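Posters don't get anyone out of a locked house

Opinion

Every July the same posters go up. A hand, a chain, a phone number in small print. And every July I stand at the bus exchange reading it and think, who is this for?

I worked nights at a labour hire desk for three years. Not a charity, not the police. A desk, a phone, a filing cabinet that stuck. Blokes came in off the farms with pay slips that made no sense. Rent for a mattress, taken out. Van ride, taken out. One man was being charged a $161 "equipment fee" every week for a pair of secateurs. He had never heard the word trafficking and if he had he wouldn't of thought it meant him.

That's my problem with the awareness nights. They teach people like me to look for the van with no windows. Most of it isn't that. Most of it is paperwork, and a passport in somebody else's drawer, and a debt that grows.

Touran Karimi ran the desk before I did and she used to say ask about the money first. Not "are you safe". People say yes to that. Ask who pays you, ask what comes out of it, ask who holds your papers. Three questions. You could fit them on a card.

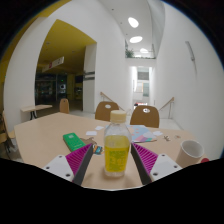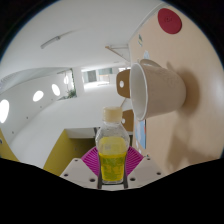

Labour inspectors should be turning up on a Friday at knock-off, without ringing ahead. They don't. The packing shed gets a letter, the shed gets tidy, the inspector gets a cup of tea. I've seen the sheet they fill in and there's plenty of room on it for fire exits. Product gets better treatment. A little bottle of something yellow with a cream screw cap can be called back from every shop in the country if the batch is off, and there'll be a name and a licence somewhere behind it. Try that with the crew who picked the fruit. Contractor to subcontractor to a mobile number that's been cut off.

So license them. All of them, the big labour outfits and the fella with one minibus. Put up a bond, lose it if you cheat. People tell me it'll hurt small operators. Good ones, no. A small operator paying proper wages is being undercut every single season by one who isn't.

And the fines. Our shire put $2,000 into posters and sandwiches last year and I'd bet a fair few employers have been let off for less than that. I'm not against sandwiches. But 10 people in a hall who already agree with each other is not enforcement, its a nice evening.

Visas too. If speaking up means a plane home still owing money, you won't speak up. I wouldn't. Give workers the right to stay while the wage claim is heard, and to work for someone else in the meantime. Then watch the phone ring.

Keep the posters if you want. Put Touran's questions on them, in the languages people on the farms speak, and hang them where the crews are. Back of the toilet door at the servo, the laundromat, the place that sends money overseas. The bus exchange is mostly schoolkids and me.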